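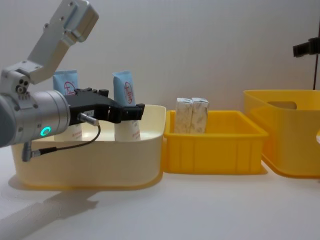

The gripper comparison at Foltthorpe is now past its halfway point, and we can report on the first two of the three grippers named in the July plan. The test cell has stayed the same throughout: two arms, a white table, and the goods standing in plastic bins so that each pick starts from above or from the side. Tall packets with crimped tops go in the cream bin, small cartons in the yellow crate next to it, and the big yellow bin stands at the right-hand end of the row.

Each gripper is given 400 picks, split between packets and cartons. The Curna gripper completed 266 without a drop or a second attempt. Most of its failures were on packets that leaned, where one finger met the crimp before the other had closed. The Vutitz did better on packets but was slower on cartons standing close together, and it failed 75 picks in all. We have not yet separated crushed packets from dropped ones in the log - this will be done before the next report.

Cabling has cost us more time than planned. The cable between wrist and gripper hangs in a loop, and on deep picks it can catch on the rim of a bin. We tried a shorter cable, but it pulled at the plug when the wrist turned fully. A clip on the wrist is being made in our own workshop.

The Nkosi gripper arrived 3 weeks late and is being fitted now. Its controller needs different settings on both arms, so the first runs will be slow ones. Spending is within budget. We ask that the unspent travel money be moved to spare fingertips, as the soft pads on the Curna wore through sooner than expected.

Report date: 2026-10-22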